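Wrist camera exposure and hand choice for soft parcels at a scale

Grornora Help > End Effectors and Vision

Posted by plitpack_ml

We are comparing two hands for a station that moves soft poly bags from a crate to a bench scale and then onto a belt. The bags weigh up to 3,000 g. Hand A is a parallel gripper from Condori. Hand B is multi-fingered and currently mounted. Over 91 picks, B drops fewer bags but the wrist camera loses the fingertips whenever the arm swings toward the window. Auto exposure is on. Is this a camera problem or a mounting problem?

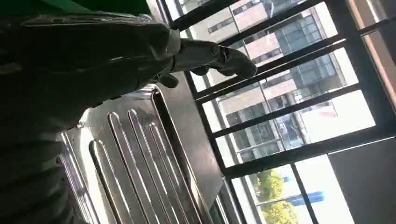

Replies

Teófilo Cabrera

Both, but fix exposure first. Auto exposure is metering on daylight, and a dark hand against it has no usable contrast. Lock exposure and gain with the arm over the scale, then set a metering region that covers the fingertips only. If your driver has no metering region, use fixed values and accept that the window clips. You don't need anything out there.

Second, check the roll angle. On our Banville arm the camera was turned a quarter turn from the hand axis, and the calibration file assumed it wasn't. The detector still ran, with a 28 percent miss rate on fingertips. Compare a saved still with the angle in your config before you collect more picks.

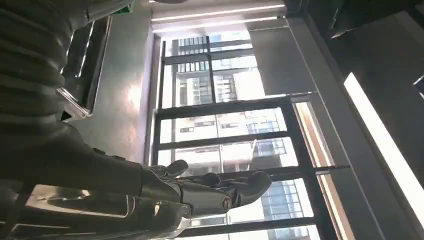
Last edited by plitpack_ml on May 18, 2019

Edit: roll angle checked, the config was wrong by a quarter turn. Corrected. Fixed exposure is better but the fingertips still merge with the window bars in some poses. Lowering a blind is the next test.

gripper_dan

Just use suction. Works on everything.

plitpack_ml

Tried in December. The cup pulled a fold into itself and lost vacuum on 55 of the wrinkled bags.

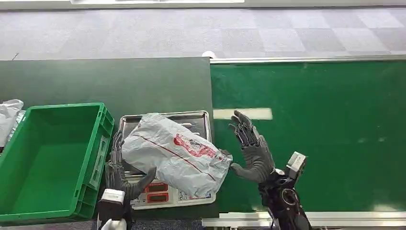
Teófilo Cabrera

For the A/B comparison I would stop scoring by drops alone. Log the scale reading at release and again after the hands have cleared, and reject the weighing if the two differ. A bag that overhangs the tray on the belt side and drapes over the front of the scale can touch something it shouldn't, and a thumb still pressing near the tray adds load. Score placement as a separate column. Plitamus has a logging template that takes both values, and it works with either hand.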